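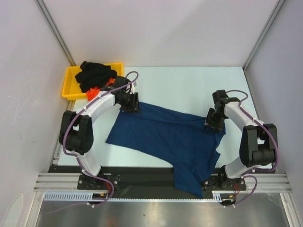 How to Fold a T-Shirt So It Stays Folded

October 9, 2019 — Filed under Laundry

There are two kinds of household: those with folded T-shirts, and those with a chair. I ran a chair household for years. The chair was a nice one, too, from a second-hand place in Hestville, and I'd forgotten what colour it was.

What follows is the fold I settled on in September, after trying most of the others. It makes a small flat packet that stands on its edge in a drawer. It takes a bit of practice and no equipment, whatever the people selling plastic folding boards would like you to think.

What you need

A T-shirt, clean and completely dry. A damp shirt folds beautifully and smells like a pond by the weekend.

A flat surface bigger than the shirt. A table or a bench is best. A bed will do if you must, but the mattress gives way under your hands and the creases wander off. Try to have the whole shirt up on the surface, tail included. If the hem hangs over the front, its weight drags the rest along with it and you'll be chasing the thing all afternoon.

Step 1. Find the shoulders

Out of the basket, a T-shirt is a lump. Ignore the hem, ignore the sleeves, and hunt for the two shoulder seams. Pinch one in each hand, up close to the collar. Dark shirts are the worst for this, navy especially, as the seams vanish into the cloth. Feel for the ridge with your thumb.

Step 2. Lift and snap

Raise the shirt by both shoulders and give it one good downward flick. You want the sound of a small sail. If the front and back are still twisted round each other, do it again with more conviction.

Step 3. Lay it face down

Lower it hem first, then bring your hands toward you or away from you, whichever keeps the collar straight. Keep hold of the shoulders until the body is down. Pull them gently apart and the worst of the wrinkles will go. Smooth what's left with a flat palm, from the middle out to the sides.

Pull gently, I said. I own a grey Farquharson football shirt with one shoulder noticeably wider than the other, and I have only myself to blame.

Step 4. Fold in the sides

Take the left side and fold it in so the edge lands at the middle of the back. Turn the sleeve back on itself so it lies flat inside the fold. Same again on the right. You should have a long rectangle with a collar at one end. If you have a triangle, one side went in on an angle, usually at the hem. Open it and redo that side only.

Step 5. Fold up, then up again

Bring the hem up to just short of the collar. Leave a gap two fingers wide. Fold the rectangle in half, then in half once more if the cotton is thin. Heavy shirts are happier with one fold fewer.

Step 6. Stand it up

Set it on its edge. If it stays put, into the drawer it goes — fold side up, so you can see what you've got. If it slumps, press it flat and try once more. If it slumps again, it's probably an old shirt and it's tired.

A few notes

Long sleeves: fold each one straight down the back after Step 4, then carry on.

Kids' shirts: stop at Step 4 and fold once. They'll be on the floor by tea time.

Next week: fitted sheets. Bring a snack.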